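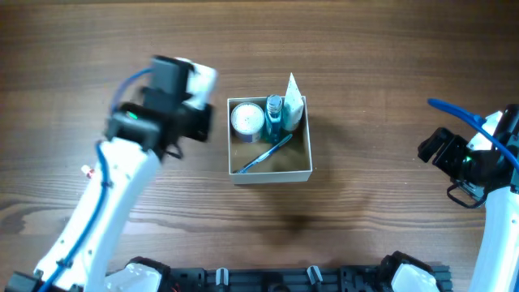 Re: [bimanual-data] toiletries task, how many more?
From: Marleny Flores
Date: 18 January 2026

Remigiusz,

Comments under your text.

Remigiusz Tokarz wrote:
> We have 662 episodes of the box task on the Kincaid
> station. Can we stop? My operators are starting to
> dream about toothbrushes.

You can stop the easy ones. I went through 200 of them last night, with snacks, and most are the same episode wearing a different file name. The toothbrush goes in last, on the diagonal, across the front of the box. A policy trained on that will learn that toothbrushes live on diagonals, and it will be very sure of itself.

What I'd like before we retrain is 24 more with the brush in first and the tall things placed after it. Stand the tube cap-down in some, lay it flat in others. Please also move the box. It has been dead center for so long that I suspect someone of using tape.

> Do we keep the ones where an arm hesitates?

Keep them if the operator recovers and finishes. Drop them if the operator went to answer the door. Jolanta found 15 of that second kind, including one in which both grippers hover politely for most of a minute, each waiting for the other to go first. I have been in meetings like that.

> Marjan wants to swap the blue bottle for an opaque one.

Add the opaque one, but don't retire the blue. See-through plastic and a shiny cap are just what the depth estimate hates, and I'd like it to suffer now, while we're watching, and not in August at the Hernetti demo.

One last nag: the label field. "Put stuff in box" has been entered by at least three people. Name the items and the order. Krystyna has the template and will send it to anyone who asks, and possibly to those who don't.

Marleny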